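How the papers covered the row at the Mandton memorial
Media and Politics module, project report
Ching-wen Ng
October 29, 2022

Whats in here: what happened, how I did it, what I found, problems, what I'd do next. Appendix at the end is short, sorry.

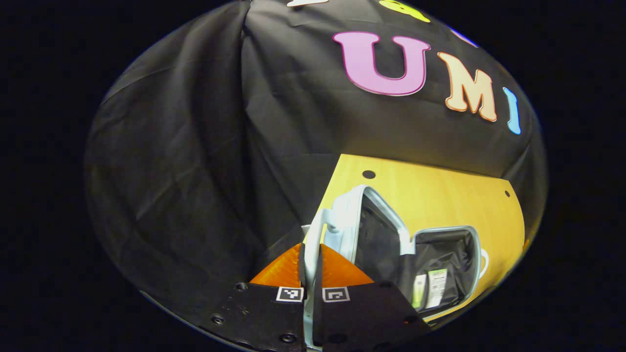
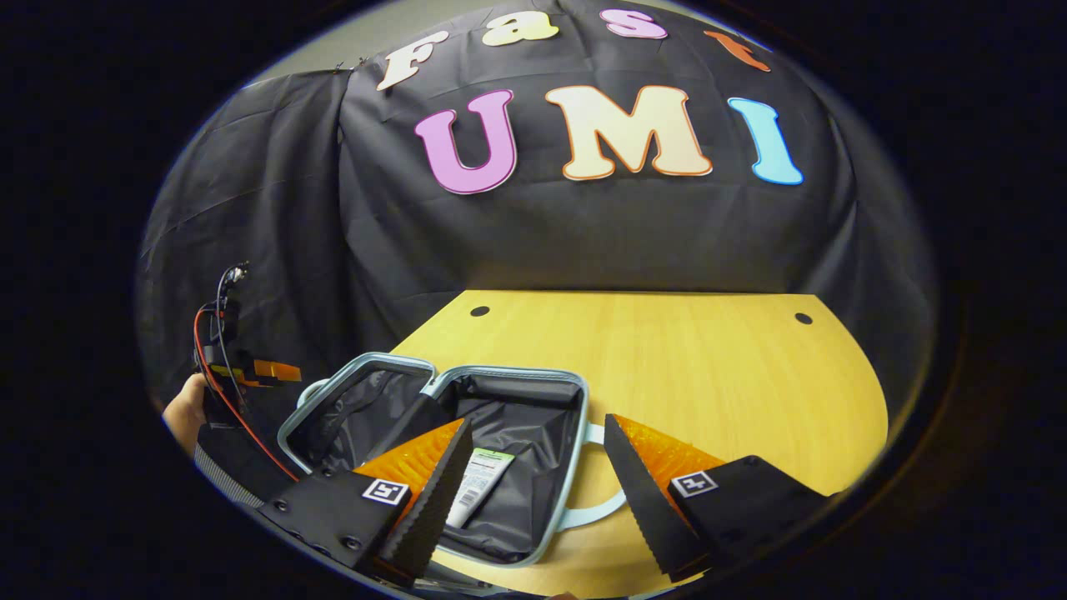
Coloured letters against black cloth, both pictures.

1. Background

Mandton holds a wreath laying every January for the people who died in the Pavport ferry sinking. Families, councillors, the mayor, both main parties. Normally it gets a paragraph on page 12 and a photo of the wreath.

This year different. Deputy leader of the council, Ogbonna, was down to speak for two minutes. Spoke for much longer. Went off the printed text and said the mayor had sat on the harbour safety report until after the election and had no business standing at the front with the families. Some people clapped, some walked out. Mayor laid the wreath anyway and left by the side gate without talking to reporters.

After that, weeks of it. Letters, a statement, a second statement withdrawing part of the first one. Full council met and argued over whether to censure Ogbonna and then put it off.

My question: did the papers report what was said about the safety report, or mostly the fact that somebody was rude at a memorial?

2. What I looked at

Three local titles: the Wadum Courier, the Mandton Post and the Pavport Weekly. Everything they printed on the row from the day after the ceremony up to the council meeting. 31 articles in all once I'd thrown out duplicates. Letters pages not included, I read them but didnt code them.

For each article I marked:

- what the headline was about (the manner of the speech, or the claim in it)
- who gets quoted first
- whether the safety report is explained anywhere
- whether any family member is quoted at all

I did the coding by hand in a spreadsheet, twice, a week apart. Where my two goes disagreed I went back to the article and picked one. Should really have had a second person do it.

3. Findings

Headlines. Most were about manner. "Outburst", "fury", "snub", "storm at wreath laying". The Post used "outburst" so often that by the end it was just the name of the event. The Courier was the only one to put the words "safety report" in a headline before the council met.

First quote. Nearly always Ogbonna in the early pieces, then it swaps over to the mayor's office once the first statement came out. After the swap the claim itself gets shorter each time. By the last week it's down to "accusations", no detail on what of.

The report. 12 of the 31 articles say what the safety report was. The rest assume you know or dont mention it. The longest explanation is in the Weekly, in a piece of 2,000 words, but it sits in the second half after a lot about the seating plan. Most reports of the row came in under 700 words and in those the background goes first when something has to be cut.

Families. This suprised me. Hardly quoted. One daughter of a crew member talks to the Weekly and says she would have liked to be asked before either politician spoke for her. Nobody picks that up and the other two papers never ring her as far as I can tell. For me the best line in all the coverage.

Editorials. The Courier said Ogbonna was right to ask and wrong to do it there. The Post said an apology was owed. The Weekly sat on the fence, wanted "calm on all sides".

4. Does it matter which paper you read?

Yes, a bit. A Courier reader would know there was a report, who wrote it and when it was finished. A Post reader would know a lot about who shook hands with who. I dont think that is only politics, the Post had one reporter at the ceremony and the Courier already had someone working on harbour stories before January. So they had the material sitting there.

5. Problems

Small sample. Print only, no radio, no social media, and the clip of the speech was shared a lot so plenty of people will have got it from there and not from a paper. The line between manner and claim is fuzzy, some headlines do both and I had to choose. Two issues of the Weekly were missing from the library and I used the website versions, which may have been edited later.

Also I live in Wadum and have read the Courier since school. Tried to be fair. Mention it anyway.

6. Next

Code the letters pages. Interview the Post reporter if they'll answer (emailed twice). Compare with last year's ceremony, when nothing happened. Redo the headline coding with a second coder.

Appendix: coding sheet is in the shared folder, tab 2. Ignore tab 1, thats the old version.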